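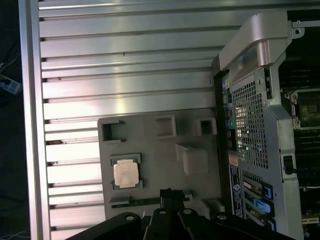
Last changed: 16/09/2026, by Adalberto Miranda

We use cookies to remember your settings. OK / More info

My tank safety check, with comments

I run through this list every June and again before the heating goes on. The tank is the Pendwood, the one with all the moss, and yes, I still get my sleeves soaked every single time!

1. Drip loops. Every cord has to hang lower than its outlet before it comes back up. OK, but the heater cord was close, so I moved the clip.

2. Stand. Level both ways, no swelling at the feet. OK.

3. Filter hoses. I squeeze them all the way along (stiff spots mean trouble). The Idano return hose is going hard at the elbow. Replace.

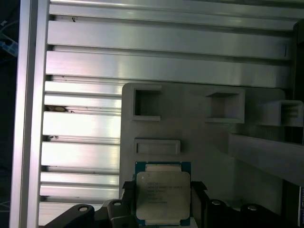

4. CO2. Soapy water on every joint with the bottle open. The 800 g bottle was fine, the 2000 g one bubbled at the regulator. New washer, tested again, no bubbles.

5. Heater. Unplug it, wait, then look for cracks and fogging inside the glass. OK.
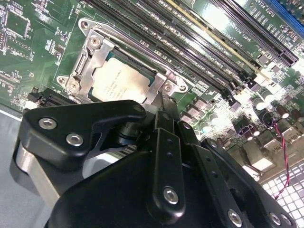 The Ermont light is the one I fuss over, what with all that humidity right under it. I check its bracket one screw at a time, and I like seeing every fastener in plain view, like the three screws on the metal frame around that processor. Mine has 4, two of them hidden behind the cord, and guess which one was loose? Tightened, wiped down, and I'll look again after the next big trim.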